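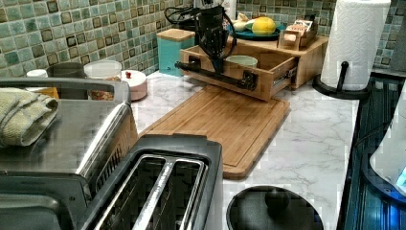 The back of the counter with the bamboo riser, the drawer pulled out and the green cup inside.

Counter and Boards: Kitchen Gallery

My name is Sadia Baloch, and I keep these pages for the people who follow our small kitchen project. We call the kitchen Hekum, after the street where we began. In November we finished the last corner of the counter, and several readers wrote to ask how everything is placed there. I answer here with a few lines for each part.

The riser
The riser was the first thing we bought for this corner. Before it, the plates stood in front of the jars and we had to move them each time we wanted oats. Now the teal plate has its place on top, with the lemon and the garlic or onions for the evening. The wooden caddy beside it keeps the small packets standing, so I can read the labels when I am still half asleep. I like the drawer most of all. It is deep enough for a cup, and the black bar is easy to hold also when my fingers have flour on them.

The jars and the canister
Junaid Magsi wanted all the containers in one matching set. I did not agree, and I am glad that he gave up. The turquoise canister with the wooden lid goes well with the wall, and the round one with the little red knob makes me happy every morning. Glass is good for the dry food that finishes quickly - we see when it is time to buy more.

The tiles
Most letters are about the tiles. The small squares are sea-green and gray-green, with some very pale ones between, and the brown outlines appear here and there without any order. Tarık Özkan laid them over 2 long weekends. He asked me many times if I wanted a regular pattern, and I said no each time.

The cutting board
A big bamboo board stays out on the marble all day. We wipe it with a damp cloth, dry it standing up, and oil it when the color becomes dull. The groove along the edge is useful for tomatoes and for melon, because the juice stays on the board and does not run to the drawer. I put it down at an angle, which Cúc Đoàn finds very untidy.

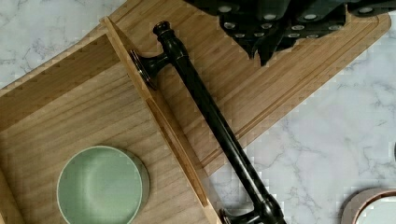
Questions from readers
Can I put a bamboo board in the dishwasher? I would not do it. Our first one opened along the strips after one summer.
Does the marble look need special care? We use only mild soap and a soft cloth, and we do not leave lemon on it overnight.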